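About Prarneck

2026-03-21
By Roswitha Lüthi

Print this page | E-mail this page

Prarneck is a small sock and knitwear dyeing company. We dye finished goods for shops, clubs, schools and businesses that want color on something their people will wear. We do not knit anything ourselves. The blanks come to us white, and they leave dyed, rinsed, dried, paired and packed.

The company began in a rented garage in Aasen with one sink and one secondhand dryer. The first paying order was 140 pairs for a summer camp. We now work out of a former dairy building on Stastidach Road, which has good drains and a concrete floor, and those matter more in this trade than almost anything else. 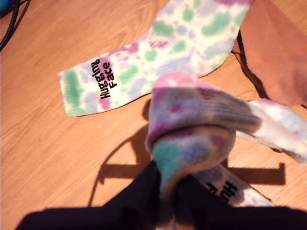 Most of our customers order between one and three colors. We keep 117 dye recipes on file, and each one has a number, so a customer who comes back after two years can ask for the same shade again. It will be close. Cotton changes from one mill lot to the next and we can't promise an exact match, which is why we send a sample pair before any order of 223 pairs or more.

Tie-dye is done by hand. The socks are folded or bunched, tied, and set in trays, and the dye is put on with squeeze bottles. They sit overnight under plastic. In the morning they are rinsed cold, then washed hot twice. Two socks in a pair will match in color but the pattern will be different on each. Some buyers ask us to fix this and we have to tell them no.

Our largest single order so far was 467 pairs, for the Ritska Trail Run. It took up every tray we own and we closed the order book for two weeks to get it done. We have bought more trays.

Rinse water goes through a settling tank before it reaches the sewer, and the tank is emptied every October when we shut for cleaning.
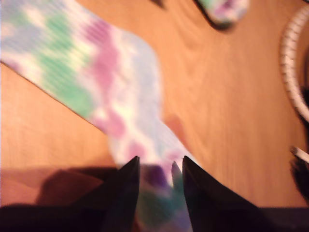

Ordering and visits

Send us the number of pairs, the sizes and the colors you have in mind. A photo of a color you like is fine. We reply with a price and a date. Small orders are welcome, although they may wait until we can run them with another batch in the same shade.

Visitors can see the dye room by appointment. Wear old shoes.

Wash new socks separately the first time, inside out, in cold water. Do not bleach them.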